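Sesmont two-arm cell – pre-run inspection checklist, with comments
Study: Musum, contact-order comparison
Inspector: Willy Lambrechts
Period: October

Scope. The sheet covers the table, both arms, the fingertips and the wrist cameras. It is filled in before each block of 20 trials. Items marked OPEN must be closed or signed over before the block starts. Method background is kept to the comments that need it.

1. Emergency stop and power
1.1 Stop button pressed and released, both arms drop to hold. OK
1.2 Restart needs a manual confirm at the console. OK
1.3 Speed limit set to the study value in both controllers. OK
Comment: the left controller loaded the old limit after the last update. Corrected and saved. Check again after any Zoëga software change.

2. Table and parts
2.1 Table fixed, no movement when pushed by hand at the corners. OK
2.2 Surface free of loose items other than the test parts. OK
2.3 Surface marks recorded. OK, see comment
2.4 Open tray and black-topped box both present before the first trial. OK
Comment: the long brownish line across the table is a stain or a scratch. It does not affect the arms, but the part detector can read it as an edge. The Musum method scores a trial on the order in which the fingertips touch the part, so a false edge near the tray shifts the predicted contact point. Mask the line in the detector settings and note the mask version in the run log.
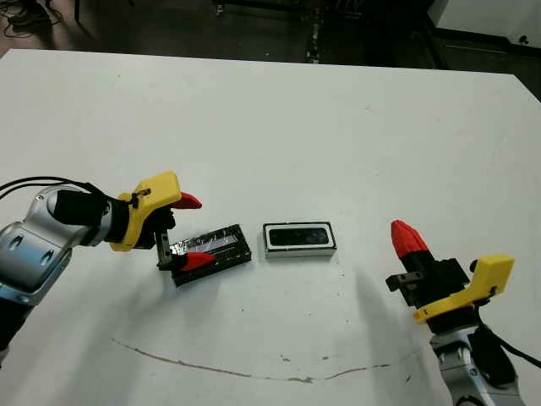
The start pose also matters for scoring. A trial counts as valid only if the left arm makes first contact and the right arm stays clear until the contact flag is raised. In the earlier block, 3 trials were thrown out for early movement of the right arm. The delay is now set in the controller and no longer in the script.

3. Cables
3.1 Arm cables have slack through the full range. OK
3.2 No cable crosses the gap between the two grippers at any point in the motion. OK
3.3 Floor cables clear of the operator's path. OPEN
Comment: there is a tangle of black cable on the floor past the far side of the table. Route it or cover it. This was also noted on the previous sheet.

4. Grippers and fingertips
4.1 Full open and close, 20 cycles per gripper, no stall. OK
4.2 Fingers parallel at full open. OK
4.3 Fingertip covering secure, no lifted edges. OK with remark
4.4 Force limit tested with the block gauge. OK
Comment: creases in the tape are allowed if the pad face stays flat under the gauge. Replace both tapes on a gripper together – a mixed pair changes the friction and the trials can't be pooled. Limit is 1000 cycles per pair. The pair logged under tag 301 is the next one due.

5. Wrist cameras
5.1 Lens clean, no tape or glue residue. OK
5.2 Both fingertips in view at full open. OK
5.3 Exposure locked. OK
5.4 Background reviewed for changes since calibration. OK with remark
Comment: the wrist view takes in a good part of the room, including the desk, the chairs, the suspended humanoid and the larger one on its stand. The Rarkidska baseline uses the full view and is sensitive to this. The Musum model crops to the table. Leave the chairs and both humanoids where they are until the block is finished, or the comparison between the two methods is not fair.

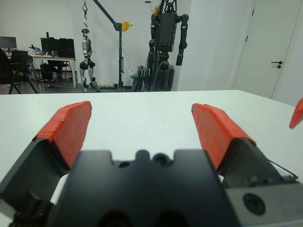
6. Result
6.1 Cell released for the next block: yes, once 3.3 is closed
6.2 Recheck needed: 1.3, 4.3
6.3 Run log and mask version attached: yes

Signed: Willy Lambrechts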